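The Orange Ones

My aunt kept everything that had a lid. I want that on the record before I get to the bathroom cabinet, so you understand what I was up against when I drove out to Celtgate in June with a roll of trash bags and a very optimistic idea of being home for dinner.

The house is 127 Mallet Street, and the key sticks. Alaric Szabo from next door had to come over and lean on it for me (he has a technique, it involves the hip). He stayed for coffee, then he stayed for the hall closet, and by four in the afternoon he was sitting on the edge of the tub reading labels out loud like a man calling bingo.

"Buttons," he said, shaking one. "Fish hooks. Ooh, this one's teeth."

"Whose teeth?"

"Doesn't say!"

They were pill bottles, the little orange see-through kind, and she'd been filling them up with other stuff since before I could drive. Cloves. Fuses. Sand from Ollorier, where she went once on a bus tour and talked about it for the rest of her life. We tipped out whatever was inside, sorted it on a bath towel, and started a bin for the empties. 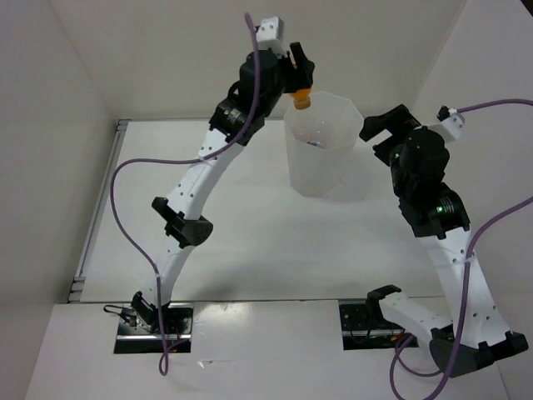
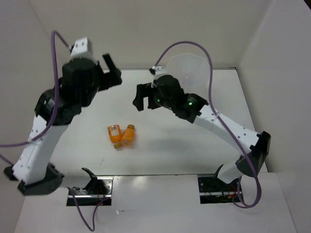

I was doing fine, I really was, until Alaric held one up to the window and got quiet, and then handed it to me without shaking it. There was a slip of paper rolled up inside. I got it out with my pinky, which took forever, and all it said was 2551 in her slanty handwriting, with a line under it.

"Safe combination?" he said.

"She didn't have a safe."

"Lottery?"

"She thought the lottery was for people with no hobbies."

We sat there with it. I tried it on my phone as a year and a zip code and, I'm embarrassed to say, a Bible verse. Alaric went home to feed his dog and came back with a bag of Grollico, those awful licorice chews she used to hand out at Halloween, and we ate them on the bathroom floor and kept guessing. Her locker at the pool. The last part of somebody's phone number. He liked that one best. He made up a whole gentleman for her, with a boat.

I never did make it home for dinner. I bagged the empties and took the buttons, and I let Alaric have the fish hooks. Then I rolled the paper back up, put it in its bottle, pressed the cap on until it clicked, and stuck it in my coat pocket, where it rattled all the way down the highway.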